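**Tasters and a part-time pastry hand wanted – Billura, Firnutville**

Billura is a small bakery and café on the Skekow road. We sell pies, filled buns and hot puddings over the counter and supply 17 other cafés. We are changing the dessert menu this spring and need people for two things.

**Pastry hand, part-time.** You will roll, fill and crimp, mind the fryer and clean down at the end. Early starts, 5.30 am. Some 900 pies go out in a normal week, and in December it was 1428 in the busiest one, so you need to be steady on your feet. Kitchen experience helps but we will train. You work with Khang Hầu, who runs the pastry section.

**Tasters.** Sessions last an hour and you try six small portions, mostly fruit and custard fillings. You fill in a short form after each one. We pay in vouchers. Please don't apply if you have a nut, milk, egg or wheat allergy – all four are used in the kitchen.

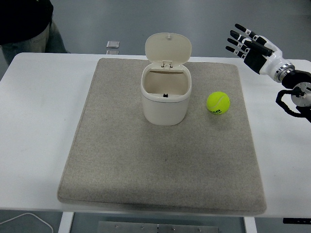
*Small lidded bin on a table mat.*

Tasters must be 18 or over. Don't smoke or drink coffee in the hour before. You can come to more than one session, but not two in the same week.

For the pastry job, send a CV and the name of one referee to Remedios Belmonte. For tasting, leave your name and phone number at the counter with Jericho Macaraeg and say if mornings or afternoons suit you.

Posted 2024-02-18. Both stay open until filled.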